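Chapter 5
Cans, Cups and Other Drink Containers

Learning goals

After studying this chapter, the student should be able to name the main kinds of drink containers found in a home or small canteen, explain how shape affects the way a container stands and is held, and sort used containers for washing or recycling.

Introduction

Most households handle drink containers many times a day and give them little thought. A can is opened, a cup is filled, and both are set down on whatever surface is near. In a canteen that serves 200 meals at midday, the same small acts become a large part of the work. Staff must decide which containers to buy, where to store them, and how to clear them away without spills.

The material in this chapter was first prepared by Despina Costache for the household management course at the Ceddale training center. It was revised for the present edition after a trial in the Gradamov and Văduva day canteens, where students kept a record of the containers used at each table. Their notes appear in Section 3.

Two families of container

Drink containers fall into two broad families. Single-use containers, such as the aluminum can, arrive filled and sealed and leave the table empty. Reusable containers, such as the plastic cup, stay in the building and return to the shelf after washing. A well-run room usually has both, and the two should be collected separately.

The tall, slim can has become common beside the older, wider form. It takes up less room on a shelf and suits a small hand, but its narrow base makes it easier to knock over. A cup is open at the top, so a full one needs more care than a closed can of the same height - a point that matters most where young children are served.

The surface underneath

The surface also deserves attention. A hard tabletop is easy to wipe, but a dropped cup will bounce or roll. A foam mat is quieter and kinder to falling objects, although liquid can run into the joints between its pieces. Spills on such a mat should be blotted first, and the pieces lifted and dried if the joints are damp.

Key terms: single-use, reusable, base, rim, sorting point.

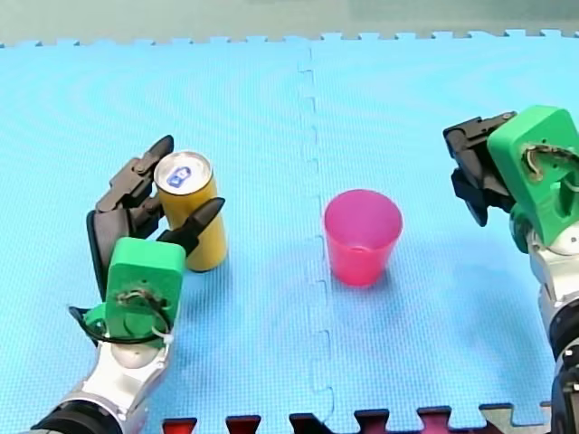 Should a used aluminum can go in the same bin as plastic cups?

Aluminum and plastic should be kept apart unless the local service accepts mixed recycling. Empty the can first, and send any reusable cup to be washed.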